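3.2 Batch plant layout and material flow

The dry mortar line studied in this paper was installed at the Karkwood works and is built as a tower, with the sand silos above the weighing hoppers and the mixer below them. Sand is dried before it enters the tower. Cement, lime and additives are fed by screw conveyors supplied by Terkora. The line was run in March on two products, a base-coat render and a tile adhesive, and 222 batches were recorded for each.

Weighing error was taken as the difference between the set weight and the settled hopper reading. Batches interrupted by a bag change at the packing machine were left out of the analysis. 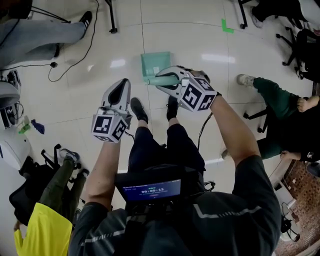

Figure 3. Handling a small mint-green plastic container on a tiled floor with hand-held grippers.

3.3 Mixing time and discharge

Mixing time was set at 504 seconds for the render and was then shortened in steps of 15 seconds. Samples were drawn from the discharge gate and sieved following the Flirov procedure. Additive content remained within the limit given by Amarasinghe for the first three steps. At shorter times the spread between samples widened, mainly in the tile adhesive, where the additive share is small.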